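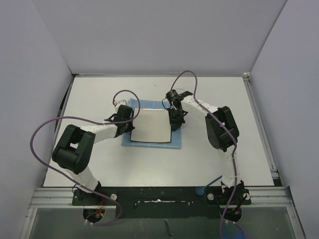

Can the two-arm cell be shown to visitors while the ticket on it is still open?

Visitors may watch the cell run at reduced speed, provided that a trained operator is at the console and the left arm has completed its homing check that morning. The full-speed program stays locked until the ticket is closed.

Ticket 218
Site: Whitfield Center, Demonstration Hall
Equipment: Tinedar two-arm cell
Controller software: Durnotix, release 2
Opened by: Leopold Kaufmann, Visitor Programs
Assigned to: Debashish Wijesinghe, Equipment Support
Opened: March 2022
Priority: High (public event)
Status: Closed, with follow-up

Summary of the problem

During rehearsal for the Whitfield open day, the Tinedar cell stopped partway through the sheet-handling demonstration. The left arm halted above the mat and the right arm completed its motion alone. The console displayed "Peer not ready" and the program could not be resumed. A full restart cleared the message. The same fault returned later in the rehearsal, at the same step.

Requested by the reporter

Visitor Programs asks that the demonstration be made dependable before the doors open, or that a substitute be agreed upon in good time. The sheet demonstration is listed in the printed program and school groups have been told to expect it.

Entry – L. Kaufmann

To add to the summary: the fault has occurred only in the sheet demonstration. The greeting routine, in which the arms move without touching anything, ran through the whole rehearsal without a stop. Operators did not change any settings between runs. The mat was taken off the table for cleaning before the rehearsal and put back by hand.

Please also advise whether the hall lights could be a factor. They were at full brightness for the first time.

Entry – D. Wijesinghe

Ticket received. I have taken the cell out of service and placed the card on the console. Please do not restart it until I have copied the logs, as a restart overwrites the most recent session.

Regarding the lights: the sheet demonstration on this cell plays back taught positions and does not use a vision system. I do not expect the lighting to matter, and I will leave it as it is during testing so that conditions match the event.

Entry – D. Wijesinghe

Logs copied. Findings so far:

The message "Peer not ready" is raised when one arm reaches a shared step and the other does not report in before the wait limit. In both failures the left arm was the late one. It had reached its pick position above the corner of the sheet and had begun to close the gripper. The gripper did not report that it had finished closing. The right arm was already waiting, reached its limit, and was released to finish alone.

The wait limit in the sheet program is set to 600 milliseconds. The greeting routine has no shared steps, so it would not show this fault.

Possible causes under review:
Left gripper servo slow or obstructed
Connector on the left gripper not fully seated
Left cable pulling at the end of the reach
Mat or sheet out of position, so that the fingers meet the tabletop or mat early
Wait limit changed in the last software update

Entry – D. Wijesinghe

Left gripper opened and closed by hand command, arm parked. Normal on every attempt. Repeated with the arm extended to the pick position. The gripper closed, but the report was late on several attempts and missing on one. The fault is therefore related to the position of the arm.

With power off, I moved the left arm by hand through the same reach. The cable came under tension just before the pick position. One of the ties on the upper link had been moved closer to the elbow than the setup sheet allows, which leaves too little slack between that tie and the gripper. The connector at the gripper could be shifted slightly with a fingertip.

The right arm was checked in the same way and its cable has adequate slack.

Entry – L. Kaufmann

Thank you. The ties on the left arm were replaced last month by the evening team after one snapped. I was not aware that their position was specified. Could the setup sheet be kept at the cell? At present it is available only in the Equipment Support folder, which hall operators cannot open.

Two further points for planning. The teachers' preview takes place before the public opening, and I need to know whether to hold the sheet demonstration for that group. The director has also asked whether guests may stand at the open side of the cell for a closer view.

Entry – D. Wijesinghe

Answers in order.

A printed copy of the setup sheet will be kept at the console. I will request read access to the folder for hall operators.

For the teachers' preview, please plan on the greeting routine only. I would prefer to release the sheet program after a full series of clean runs.

Guests may not stand at the open side. The walls enclose the table on the other sides, and the arms are mounted at the open one. The floor line is to be kept where it is and an operator is to stand between the line and the cell whenever the motors are powered. This applies to the director's guests as well.

Entry – D. Wijesinghe

Work carried out on the left arm:
Misplaced tie cut off and a new one fitted at the marked position
Cable loop above the gripper reset to the length given in the setup sheet
Connector removed, inspected and reseated; no damage to the pins
Homing check completed

Work carried out on the table:
Mat realigned to its reference marks. It was slightly turned after cleaning. This did not cause the fault but would have produced an untidy pick at the far corners.

Software:
Wait limit compared with the archived copy of the program. It has not been changed. I have left it alone. Raising it would hide a loose connector and would let one arm hold the sheet while the other hangs back.

Result: the gripper now reports on time at full reach. The sheet program was run repeatedly at reduced speed with no stops.

Entry – D. Wijesinghe

One stop during continued testing, different in kind. The console displayed "Start blocked" before any motion. The cause was Stillness, the interlock that requires both arms to be at rest before a program begins. The operator had pressed start while the right arm was still settling into its home position. This is correct behavior. Operators should wait for the ready message and press start once. Pressing it repeatedly places the cell in hold, and the hold must then be cleared from the menu.

I have added this to the operator card. It is likely to happen with an audience waiting.

Entry – L. Kaufmann

Teachers' preview completed with the greeting routine. No faults. Several teachers asked whether pupils could place the sheet on the mat themselves. I told them I would ask.

Entry – D. Wijesinghe

Pupils may hand the sheet to the operator. Placement is done by the operator, with the motors off.

The sheet program is released for the open day at reduced speed. Full speed remains locked. If "Peer not ready" appears again, the operator should press stop, leave the cell powered, switch the presentation to the recorded talk, and call Equipment Support. Please do not attempt a restart in front of visitors.

Entry – L. Kaufmann

Open day completed. The sheet demonstration ran for every scheduled group. "Start blocked" appeared once, during the school session, and was cleared according to the card. The reduced speed drew no complaints – the presenter used the extra time to explain what each arm was waiting for, and I would like to keep that pace for future visits.

No objection to closing.

Resolution – D. Wijesinghe

Cause: cable tie on the left arm fitted in the wrong position, placing tension on the gripper connector at full reach.
Remedy: tie repositioned, connector reseated, mat realigned.
Full-speed program: unlocked after inspection following the event.

Follow-up items, moved to the maintenance list:
Mark tie positions on the links of both arms
Add a cable check at full reach to the morning routine
Folder access for hall operators (requested, awaiting approval)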